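Grants in progress | Quarterly updates

Gradden Meals Pilot: progress report to the Gilchrist Fund

This report covers the second stretch of the shared-meals pilot in Gradden. You asked us to say plainly whether the money is doing what the application said it would. So far the answer is partly, and we have doubts about some of the numbers that make it look better than that.

Meals served. The kitchen served 1178 lunches in the period. That is above target, and it is the figure everyone likes to quote. We would be careful with it. The sign-in sheet records plates, so a person who comes back for a second helping goes down twice. We don't know how often that happens. We have asked Darus, who supply the sign-in software, for a way to log people instead of plates. They promised one in January and we have yet to see it.

New diners. The application said the lunches would bring in people who normally eat alone. Of the 36 people who filled in our form, 13 said they ate alone most days before they started coming. The rest were already regulars at other lunches in town. It is possible that we have mostly moved people from one table to another. The form was handed out on a Wednesday, always our busiest day, and a quieter day might have given a different picture. We will repeat it before the next report.

Table service. The pilot paid for a switch from bottled water and cartons to refillable pitchers and shared tableware. The saving on bottled water is real and shows up in the invoices. The claim that pitchers "encourage conversation" came from the supplier's brochure and we have found nothing to back it up. People pour their water and pass it along, or they don't.
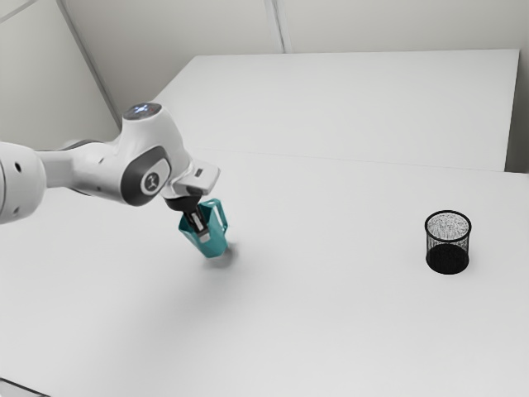
A teal plastic pitcher and a black wire-mesh cup on a white tabletop.

Breakages were lower than planned, so the replacement line is underspent. We would like to move what is left to the food budget and need your approval in writing.

Food costs. These are over. The Guvuden wholesale contract was meant to hold prices steady for the year, but the fixed list covers only dry goods, and most of what we cook is fresh. We should have read it more closely before signing. There is a break clause at 6 months and we are inclined to use it, unless they come back with a better offer on vegetables.

Staffing. The second cook's post is filled. Training took longer than we allowed for, and two lunches were cold plates only while it was going on. Both are included in the total above.

What we are asking for. Please release the next payment on the usual terms, but hold off on any decision about a second site. The case for one rests on the plate count, and we wouldn't put our own money behind that yet. The repeat form and the corrected sign-in figures will be in the next report.

Related updates
Gradden community garden: year-end note
Reading your wholesale contract: notes for small kitchens
Gilchrist Fund: how to request a budget change

This site uses cookies to remember your settings. By continuing to browse you agree to our cookie policy.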